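Last updated: November
Filed under: Robotics > Manipulation > Product evaluation

4.2 Setup for the basket task

Mellano sells the Bramine kit as a complete two-arm cell: arms, grippers, mounting brackets and a task library that the vendor says needs no tuning by the buyer. The brochure puts its pick library at 500 household and workshop objects. It does not list them, and our written request for the list went unanswered. We therefore chose our own objects and made no effort to be kind to the product.

Rolls of tape were an obvious choice. They are cheap and easy to replace, and they have a hole that a parallel-jaw gripper can use or get stuck in. A wire basket adds thin bars for the jaws to catch on and a raised rail that has to be cleared on the way in. Figure 3 gives the layout, with a roll of packing tape in the basket and a roll of duct tape outside it on the table. 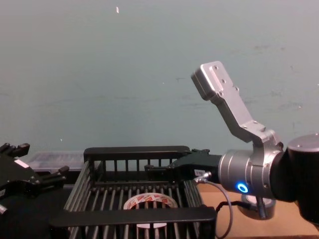 Figure 3. Basket task. The right gripper is over the basket, with its jaws closed or nearly so; the left gripper is to the side, near a clear plastic container.

4.3 What the vendor's numbers leave out

Mellano reports success per grasp. We think this flatters the kit. A grasp that lifts a roll and then snags it on a rail counts as a success under that rule, and a buyer would call it a failure. We score the whole transfer, as in the Iglesias protocol, and allow 2 retries before a trial is marked lost.

Cable routing is a second concern. The gripper cable hangs in a loop in front of the table, and the manual gives it one paragraph. The Riker cell, tested in Section 7, has the same weakness at a lower price.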